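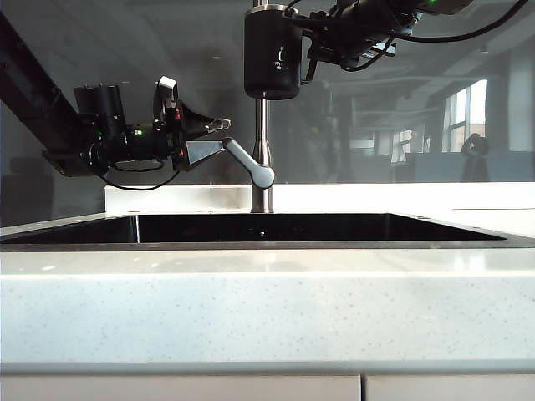
Foro > Casa y reformas > Fontanería y agua
Tema: Descalcificador electrónico sin sal, ¿alguien lo ha comprobado de verdad?

calizo_78
21 feb 2026

Buenas. Vivo en zona de agua muy dura y ayer me pasó por casa un comercial de Rurno con el aparato ese que se enrolla en la tubería, sin sal, sin obra y sin desagüe. Me pide 367 euros instalado. Según el folleto, la cal "cambia de estructura" y deja de pegarse. Le pregunté cuánta cal quedaba en el agua después de pasar por ahí y me dijo que la misma, pero que ya no era mala. Me quedé igual.

Antes de decirle que no, pregunto: ¿alguien tiene una prueba que no sea "pues a mí me va bien"?

tuercaloca
Pues a mí me va bien, jaja. Lo tengo puesto desde abril, el modelo de Stistuleo, y la mampara se limpia mejor. El hervidor también. No sé explicarte la física, yo sé lo que veo cuando paso el trapo.

calizo_78
¿Y has seguido limpiando con lo mismo y cada cuánto? Lo digo sin mala idea, pero cuando uno se gasta el dinero le pasa el trapo a la mampara con otro cariño.

tuercaloca
Cambié de limpiador en verano, vale. Pero el hervidor no lo limpio con nada.

lamarmita
Un medidor de gotas para dureza vale cuatro perras, pero ojo, que con estos cacharros da lo mismo antes y después. El vendedor te dirá que es lo normal porque el calcio sigue ahí. O sea que la única medida barata que tenemos en casa no sirve para pillarlos. Qué casualidad.

Lo que sí se puede hacer es pesar la costra. Dos resistencias iguales, la misma agua, el mismo número de horas, una con el aparato y otra sin él. Yo todavía no he visto a un comercial que se ofrezca a hacerlo.
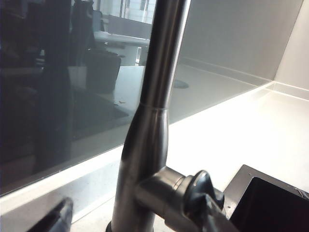

Grifo de cocina de acero cepillado con la maneta a un lado.

gota_a_gota
A ver, que aquí se mezclan cosas. Los imanes y las bobinas no son lo mismo que los de intercambio iónico, y tampoco todos los electrónicos son iguales. Hay ensayos con resultado positivo en circuitos cerrados, con el agua dando vueltas. Que en una vivienda, donde el agua pasa una vez y se va, el efecto sea el mismo es otra historia. Yo no diría estafa, diría sin demostrar en tu caso.

lamarmita
Si te cobran por algo sin demostrar y te lo venden como demostrado, yo ya tengo una palabra para eso.

gota_a_gota
Con ese criterio cierras medio pasillo de la ferretería.

lamarmita
Por mí, adelante.

sifon_botella
Yo vengo del otro lado: puse uno de sal, marca Cârstea, hace 3 años. Quita la cal, eso se nota en la ducha el primer día y lo confirma el test de gotas. Ahora, lo malo: ocupa medio armario, hay que subir sacos, gasta agua en cada regeneración y el café a mí me sabe raro. En la cocina dejé una toma sin tratar para beber. El mío salió mucho más caro que lo tuyo, ya te aviso.

Y tampoco me creí lo que prometían de ahorro en la factura del gas. Miré las facturas y no vi nada que no explicara un invierno más suave.

tuercaloca
Por lo menos el mío no pesa.

calizo_78
Me acaba de llamar el comercial. Me lo deja en 300 si firmo esta semana. Le he pedido la garantía de devolución por escrito y dice que "eso se habla". También menciona un informe de un laboratorio de Sevambridge, pero me ha mandado 2 páginas sueltas, sin dureza de partida ni caudal ni nada.

gota_a_gota
Sin dureza de partida ese informe no dice nada, ni a favor ni en contra. Pídelo entero. Y si no te dan la devolución por escrito, yo no firmaría, y eso que soy el blando del hilo.

sifon_botella
Mientras tanto, vinagre en un trapo alrededor del filtro del grifo, un rato y aclarar bien. En piedra natural ni se te ocurra.

lamarmita
Y baja el termo a una temperatura razonable, que cuanto más caliente, más cal te suelta. Eso es gratis y no trae folleto.

calizo_78
Pedido el informe completo. Si llega lo cuelgo, aunque no pondría la mano en el fuego. Lo de las dos resistencias me tienta - tengo dos hervidores viejos en el trastero, aunque no son iguales y ya sé lo que me vais a decir.

lamarmita
Que no son iguales.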